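Byun Laundry Cooperative Moves to Cold Wash for Most Loads

Change takes effect in March at all three plants; hospital linen stays on the hot cycle 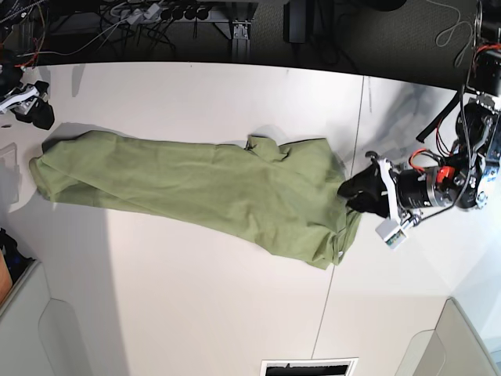
The Byun Laundry Cooperative will wash most of its rental textiles in unheated water starting in March, according to a notice sent to member businesses. The change covers table linen, aprons, shop towels and light work garments. Bedding and gowns from medical customers are excluded and will continue to be processed under the existing thermal disinfection program.

The cooperative runs 3 plants and serves restaurants, hotels, repair shops and clinics in the Byun area. Its largest plant, on Dutater Road, went over to the new program in part last fall, when two of its washer-extractors were set aside for a trial. The other two plants have so far washed everything hot.

Under the present program, colored cotton and cotton-polyester blends are washed at 144 degrees Fahrenheit, with a prewash at a lower setting. Under the new one, the main wash will use water at incoming temperature. That temperature varies with the season. The city main delivers water at 50 degrees in winter and somewhat warmer in late summer, and the notice says no heat will be added in either case unless a load is classed as heavily soiled.

Chemistry and cycle times

Cold washing at an industrial scale depends on the detergent. Fats and oils soften as the temperature goes up, and a conventional alkaline detergent relies on that softening to lift them from the fiber. In cold water the same detergent leaves more residue behind. The cooperative will switch to a liquid product supplied by Treltamix, which combines enzymes with a surfactant blend intended for low temperatures. Enzymes are dosed in a separate step before the alkali, as a high pH would make them less active.

The main wash will be longer. Each cold cycle adds 20 minutes to the time a load spends in the machine, most of it in the enzyme step. One rinse has been removed, which recovers a small part of that time. The cooperative expects the remaining difference to be covered by starting the first shift earlier – the Dutater Road plant will begin loading at 4:30 a.m. in place of 5:15 a.m.

Bleach use will change as well. Chlorine bleach has been used on white table linen and, in a weaker dose, on some light-colored goods. It will be kept for white items with wine, coffee or tomato stains. Colored goods will get no bleach in the standard program. Treatment for mildew on damp returns will be handled as a separate batch, and customers are asked to let wet items dry before bagging them.

Fabric wear and color

The trial at Dutater Road was set up mainly to measure energy use, but the cooperative also tracked fabric condition. Sample pieces were marked, sent through the machines with ordinary customer loads, and pulled at intervals for testing. The tests covered tensile strength, shrinkage in the warp and weft directions, and color change read against a gray scale.

Color change was the clearest result. Dark and medium shades, including the greens, browns and navy blues common in aprons and shop textiles, held closer to their original color in the cold program. Dyes on cotton are lost a little at a time in every wash, and both heat and high alkalinity speed up the loss. White goods showed no benefit. A few white samples came out slightly duller than those washed hot, and the dose of optical brightener was adjusted partway through the trial.

Shrinkage was lower in the cold program for pure cotton and unchanged for blends. The report notes that most shrinkage in rental textiles takes place in the dryer, and dryer settings were left alone during the trial. Tensile strength after the test period was similar in the two groups, with a spread between samples that was wider than the difference between programs.

Creasing was not measured. Operators at the finishing end of the Dutater Road plant reported that cold-washed cotton came out of the extractor more tightly packed and took longer to shake out before ironing or folding. Final extraction speed was lowered as a result, which leaves more moisture in the goods. The effect on drying time is still under review.

Energy and water

Heating water is the largest single use of gas in the wash process. The cooperative has not published a savings figure for the full changeover and says it will do so after a complete heating season. Metering during the trial was limited to the two machines involved, and the boiler at Dutater Road also supplies steam to the flatwork ironers, which makes it hard to assign fuel use to washing alone. A separate flow meter is being fitted to the ironer line before the change takes effect.

Water use should drop slightly with the loss of one rinse. The plants already reuse final rinse water for the first fill of the next load, and this will continue. In the hot program, reused rinse water brought some heat with it. That heat will no longer be available to the cold loads, but the medical machines will keep their own recovery tank and heat exchanger.

Wastewater leaving the plants will be cooler. The discharge permit for the Dutater Road plant sets an upper limit on temperature, and in summer the plant has had to hold water in a pit until it cools. The notice says the pit will be kept in service for the medical line. Grease handling may need attention at the other two plants, where fats that used to pass through the drains in warm water could settle earlier. Interceptors there will be inspected monthly for the first half year.

Sorting rules for customers

Customers will see the change mostly in how soiled goods are bagged. Up to now, all colored items could go into one bag. From March there will be separate bags for normal and heavy soil. Heavy soil means items with visible motor oil, cooking grease in quantity, paint, or food that has dried onto the cloth. These loads will be washed warm, in a program that falls between the old and the new.

The new bags are made by Rameck and have a colored drawstring: gray for normal soil, orange for heavy. Existing bags may be used until they wear out as long as a tag is attached. Loads found to be wrongly sorted will be rewashed at no charge during the first two months. After that a rewash fee will apply, at the rate shown in each customer's service agreement.

Items should be shaken out before bagging. Cloths that are rolled or knotted around food waste, screws or glass are a common cause of damage to the machines and to other goods in the load. Pens remain the leading cause of ruined aprons, and pockets should be emptied.

Solvent-soaked towels are not accepted in either bag. They must be placed in the closed metal cans supplied for that purpose and are collected on a separate route. The collection schedule for the cans does not change.

Medical linen

Clinics and nursing facilities will see no difference in service. Their linen is washed in barrier machines at the Dutater Road plant, where the soiled and clean sides are in separate rooms, and time and temperature are logged for every load. Cold programs with chemical disinfection exist for this type of work, but the cooperative says it has no plans to use one. A change would require new validation of each machine and approval from the customers concerned.

Restaurant kitchens had asked whether side towels used near raw meat would be treated as medical or as ordinary goods. They will go with heavy soil and should be put in the orange-string bags whether or not they are visibly dirty.

Rates and schedule

Rental rates stay the same through the end of the current contract year. Pickup and delivery days are not affected, though deliveries from the Dutater Road plant may reach some stops later in the morning during the first weeks, while the new shift pattern is put in place. Customers with a fixed delivery window before 10 a.m. are asked to confirm it with the dispatch office.

Sorting charts and sample tags will be handed out by drivers in the weeks before the change. Additional bags can be ordered with the regular supply form.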